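Product Review: Flolevar Mixed Fruit Set, Supplied by Vernska

Reviewed for the Resources Library by Iestyn Griffiths
Saturday, September 1, 2018

Purpose of this review

The Resources Library lends play and teaching materials to nurseries, childminders and families in the district. Items are reviewed before they are added to the lending catalogue, and the findings are made available to members who may wish to buy the same item for themselves. The present review concerns the Flolevar Mixed Fruit Set, an assortment of imitation fruit intended for sorting, shop play and early vocabulary work. The library bought its set at the normal price and received no payment or other benefit from the supplier.

An earlier set, the Mono Fruit Basket, was withdrawn from lending in February after the paint on several pieces had worn through. Members had asked for a replacement with more natural colouring and a wider range of sizes, and the Flolevar set was chosen for trial on that basis.

Contents and packaging

The set arrives in a plain carton with a folded card listing the varieties. The assortment consists of apples, oranges and other citrus fruit. There are no bananas, grapes or soft fruits, and members who require a full greengrocer's range will need to add to it. The carton is adequate for delivery but is not suitable for repeated use. Ours had split at one corner by the second loan, and the library now keeps the pieces in a drawstring bag.

The card is printed in four languages. The English text is clear, although it refers to a storage tray that was not supplied. Vernska replied to our enquiry within two working days and confirmed that the tray belongs to a previous edition of the product.

Appearance and colour

Colour is the strongest feature of the set. The apples are offered in green, dark red and a mixed red and yellow, and the differences between them are plain enough for a child to sort without help. The larger oranges have a deep rind and a stem nub, and the peel is pebbled in a manner that compares well with the smooth spheres found in cheaper sets.
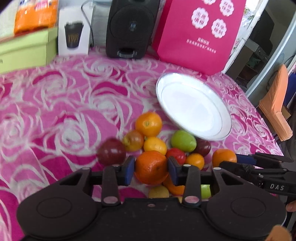
Sizes vary considerably, and this was welcomed by the settings which took part in the trial. A small apple and a large orange present quite different tasks to a child who is learning to grasp, and staff reported that the assortment led readily into talk of bigger and smaller, heavier and lighter. The yellow citrus pieces caused more difficulty. Children were not always certain whether they were holding a lemon or a yellow orange, and adults at two settings gave different answers.

Weight and handling

The pieces are light for their size. They sit steadily on carpet or bedding but roll freely on a hard floor, and settings with wooden or tiled flooring may prefer to use them on a rug. The surface is not slippery. Children with a weaker grip managed the medium pieces with one hand and the largest orange with two.

The smallest pieces require attention. The supplier recommends the set for children aged four and over, and the library supports that recommendation. Settings which also care for younger children should remove the smallest fruits before the bag is put out, and should count the pieces back in at the end of the session.

Durability and cleaning

The set was lent to 12 households and settings over the trial period. On its return, two apples showed slight marks near the stem and one orange had a shallow dent. No colour had transferred to hands, bedding or clothing. The pieces were wiped after each loan with a damp cloth and mild soap, as instructed on the card, and were left to air on a towel. Soaking is not advised. The pebbled peel holds dirt more readily than the apples do - a soft brush is useful here.

Comparison with other sets

The Arabzadeh Orchard Collection, which the library also holds, is heavier and better finished, and includes pears and plums. It costs considerably more and its replacement pieces must be ordered as a complete set. Flolevar fruits can be replaced singly, and for a lending service this is a substantial advantage.

Recommendation

The Flolevar Mixed Fruit Set is approved for the lending catalogue, for use with children aged four and over. It is recommended for sorting, colour work and shop play. It is less suitable where a wide variety of fruit is needed. Members wishing to borrow the set should quote its catalogue title at the desk and allow one week for cleaning between loans.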